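August 31, 2020
Notebook, Detbridge bench, perception and tooling

Continuing from the page of Lalit. He left the question open: why the fold edge detector gives good lines on the gray felt and bad lines on the wood table. I took it over because I wrote the first version of this code in March and I feel responsible for it.

First, what I did not change. Same fisheye calibration, same exposure lock, same finger mask. I only replayed the recorded sequences through the detector with the debug output on. The replay tool of Nuwan is very good for this, I can stop at any frame and change the threshold, and the result is updated at once. Before, I had to run the whole session again for each number.

Total in the replay set is 142 sequences. The detector fails in 51 of them. By "fails" I mean the longest line it returns is not on the cloth at all. I checked each one by eye, so the number is of my own judgment and Lalit may disagree with a few.

The printed muslin is the most difficult cloth we have. The print is thin dark lines on white, and the detector likes these lines very much. The real fold is only a soft shadow. So in the gradient image the ear of an animal is stronger than the edge we want to grasp. 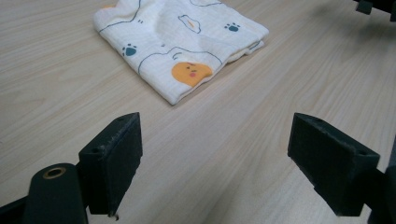
I tried to raise the blur before the gradient. With sigma 6 the thin lines of the print mostly disappear, but the paw prints stay, because they are filled and not outlines. The fold becomes wide and the position of it moves. For the grasp planner this shift is too much, it will close the fingers beside the edge or take two layers instead of all.

Second try: do not use the gray image, use the saturation channel to get a cloth mask first, then look for the folds only inside the mask and on its border. White cloth on beige wood has a small difference in saturation, but it is a stable difference. The mask is nearly correct in most of the replay. Where it is wrong, it makes holes at the colored parts of the print, and these holes can be closed with a simple fill. I think this is the right direction. The outer contour then comes from the mask and not from the gradient, and the print cannot disturb it.

Remaining problem is the table. The grain runs diagonal and it is long and regular, and the line fitting step is happy to accept it. I had assumed the grain was too weak to matter. It is weak, but when there is nothing stronger in the view the adaptive threshold goes down and down until it finds something. So this is a bug in the threshold logic more than in the line fitting. Asanka said the same thing to me last week and I did not listen enough.

To confirm, I ran the detector on views with only the surface and no cloth. The correct answer is "no edge found". The old code gave a confident line in every one of these views, always along the grain or along the border of the green mat.
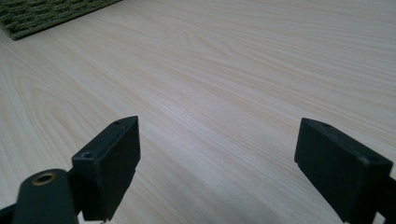
I put a floor on the adaptive threshold. Now, if the strongest response is under the floor, the function returns an empty list and a flag, and the planner has to handle it. Dilwyn, please note: the planner does not handle it now! It takes element zero from the list without a check, and it crashes. I made a small guard in my branch so I could continue, but the real fix should be on your side. What should the arm do when there is no edge? Stay and look again, or move up and look from higher? I prefer to move up, but it is your part.

The mat border I did not solve. It is a real edge, with strong contrast, and a floor does not help. With the cloth mask it should go away, because green is far away from white in any channel. But I only tested this on 16 sequences, and the mat is in the view in few of them. I do not want to write that it works.

Also the finger mask. The static mask for the two fingers is cut too tight on the inner side. When they open fully, a strip of the inner face comes out of the mask and gives a straight vertical line. Lakmal made the mask from a half open pose, I believe. I can make it again from the encoder value - one mask for each opening step, loaded from a table. It costs little memory.

Small things, so I do not forget:

The config name is still "feruveck_old" in the launch file, although it loads the new values. Confusing, rename it.

Log output writes the sigma as an integer. If you set 2.5 it prints 2. I lost half an hour on this.

Replay tool: the left arrow key jumps two frames back, the right arrow only one forward. Nuwan knows.

Branch is cloth-mask-first, pushed. Not merged. I would like Lalit to run it on the Draltlow recordings before, the light there is more yellow and the saturation step may not survive it. If the mask breaks there, the next thing to try is a white balance from the table color, measured when the view is empty. For this we need a reliable "no edge" answer, so the threshold floor has to go in first in any case.

Tomorrow: finger masks, then the Draltlow set if Lalit has the disk.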